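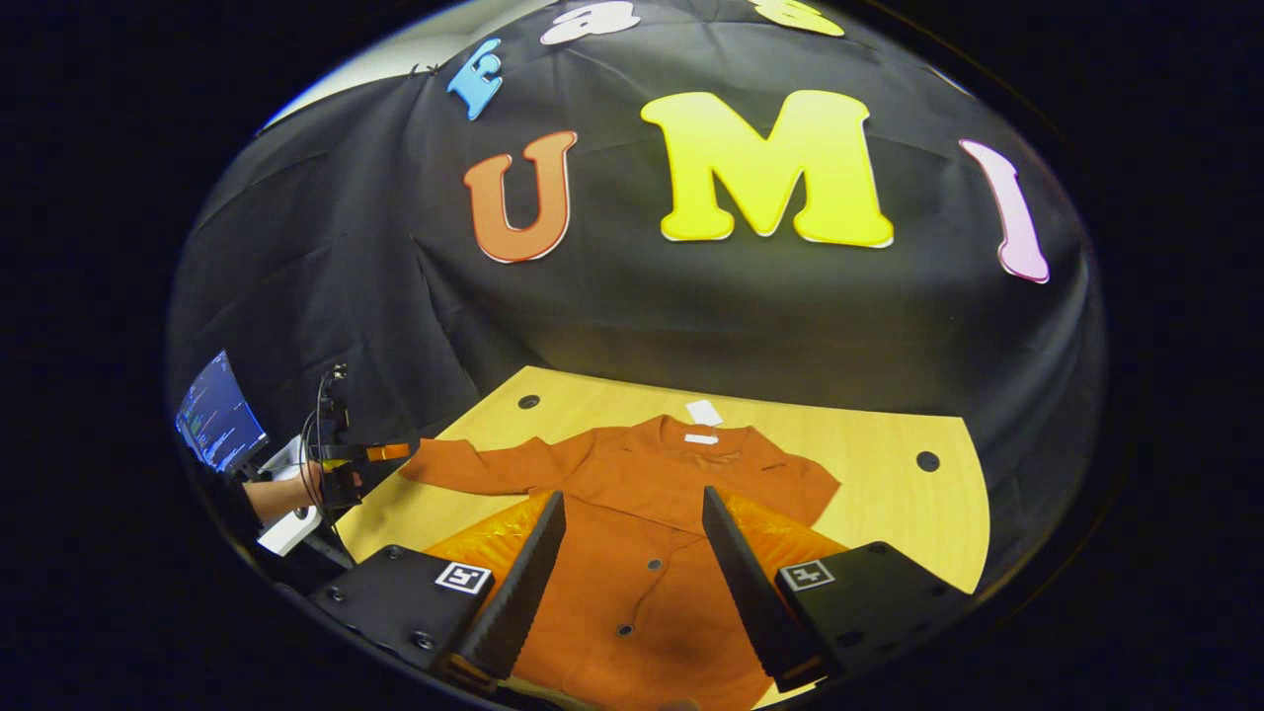 Protokoll der Mitgliederversammlung, Gartenverein Sturnach, 1. Februar 2018

So, ich hab diesmal das Protokoll erwischt und schreibe einfach, wie mir der Schnabel gewachsen ist (wer's förmlicher will, darf nächstes Mal gern selber ran!). Angefangen haben wir mit Verspätung, weil der Schlüssel fürs Vereinsheim mal wieder beim falschen Vorstand lag. Anwesend waren 13 Mitglieder, beschlussfähig sind wir damit.

TOP 1, Wasserleitung
Das Angebot von Fondix liegt vor: 1507 Euro für den neuen Anschluss am unteren Weg. Ich fand das happig, ein paar andere auch, aber die alte Leitung tropft seit Oktober vor sich hin und Flicken hat ja nun zweimal nichts gebracht. Angenommen bei zwei Gegenstimmen. Im Frühjahr wird gegraben, Parzellen am unteren Weg bitte die Zaunseite freiräumen. 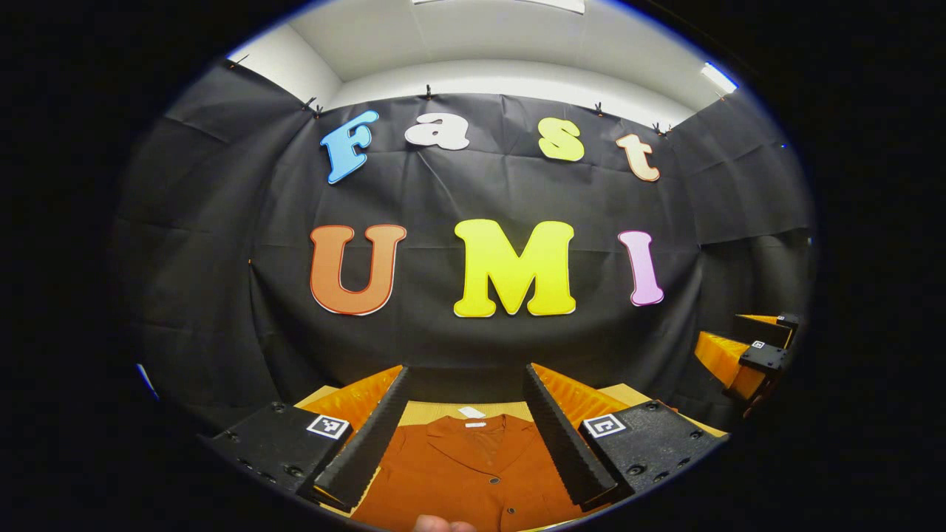 Über die Zahlungsweise haben wir dann noch ewig geredet. Ergebnis: 480 Euro Anzahlung aus der Rücklage, der Rest nach Abnahme.

TOP 2, Saatgut
Sammelbestellung wieder bei Meléndez, Listen hängen am Schuppen. Die Buschbohnen vom letzten Jahr waren ein Traum, die Möhren eher nicht. Ich bestelle trotzdem wieder welche.

TOP 3, Sommerfest
Budget für Getränke: 100 Euro, einstimmig. Grill ist da, Zelt müssen wir leihen. Termin offen, hier gab es richtig Streit wegen der Ferien.

TOP 4, Verschiedenes
Der Kompost hinter Parzelle vier riecht, und zwar bis zu mir rüber! Wird umgesetzt, sobald der Boden nicht mehr gefroren ist. Die Häckslerfrage ist vertagt.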